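Ticket 2165
Queue: Data collection, arm cell
Subject: Lid task, episodes getting thrown out by the checker
Opened by: Gareth Bellamy
Status: Resolved, watching
Priority: Medium (was High until I got some sleep)

Summary

Of the 67 episodes recorded for the lid task this morning, the checker rejected 30. Every one has the same reason code, START_POSE_MISMATCH. The arm was fine, the operator was fine, and the box was sitting in the middle of the table being a box. I would like my morning back, but failing that I would like to know what the checker wants.

Setup

Task: lift the white board off the open box, set it down on the table, release.
Recorder: Cosau, current build
Checker: Grundov, run at the end of each batch
Control: hand guiding for the first few episodes, teleop after that
View: fixed view of the table, plus joint logs

9:10
Reran the checker on the same batch, in case it had woken up grumpy. Same 30 rejected. Consistent, at least.

9:25
Pulled joint logs for three of the rejects and three of the keepers. Home pose is the same in all of them to within what the encoders can tell us. So "start pose" in the reason code does not mean the pose of the arm. Grundov uses the same code for the arm and for the objects, a choice I'm sure made sense to someone at the time.

9:50
Looked at first images only. In the rejects, the board is already on the front edge of the box when recording starts, the way we've been resetting it. Example from the reject pile:
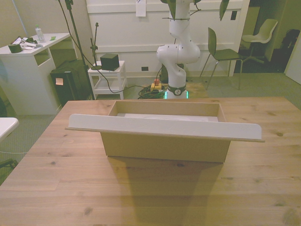
Start of a rejected episode. Board across the front top edge, overhanging the box left and right.

Nothing wrong with that as far as I'm concerned. It's what the task card says: "board resting on box, long side forward." The card does not say where on the box. Half of us read it as across the front and half of us read it as square over the middle, and both halves were very sure.

10:15
Checked the reset template in Grundov. It was saved from a batch with the board over the middle. Anything laid along the front edge falls outside the allowed area and gets the code. The shadow doesn't help either. The box throws a big one toward the front of the table, and the object finder seems to like shadows more than it likes boards. I turned the shadow masking on and reran. It rescued 3 episodes. The other 27 still failed on board position.

10:40
Message from the Jasholm side, who own the training run. They asked if we could "just use the good ones." We could. We'd then have a model that knows how to lift a board off the middle of a box and regards any other board as a personal insult. They want variety in the starts. The template was set up to remove variety in the starts. These two facts had not been introduced to each other.

11:05
Tried widening the allowed area to cover the whole top of the box, front edge included. All of the remaining rejects now pass. Then fed it an old bad reset on purpose, one with the board lying on the table beside the box, and it was rejected, so the check is still checking something.

11:20
Watched the rescued episodes at double speed in case I'd waved through garbage. Grasps look fine. In one of them the board goes down crooked at the end, but the task card doesn't ask for straight and I'm not going to be the one to raise it.

Cause

Reset template too narrow, task card too vague, one reason code doing two jobs.

Fix

1. Template now accepts the board anywhere on top of the box. Saved as the default for this task.
2. Shadow masking left on.
3. Task card reworded: board may lie across the front edge, across the middle, or anywhere between. Operators should change it from one episode to the next. No favorites.
4. Full batch resubmitted to Jasholm, all 67.

Still open

Separate codes for arm start and object start. Filed with the Grundov people, who replied that it is "on the list." I have seen the list. It is long.

Kjærgaard wants to know if the same template was used for the tray task. It was. Please don't run the checker on the tray batches until I've changed that one too, or we'll be back here with a new ticket number and a worse mood.

Update, 2:35
Jasholm confirms the batch loaded with no errors. Leaving the ticket in watching until the next lid session has gone through the checker.

G. Bellamy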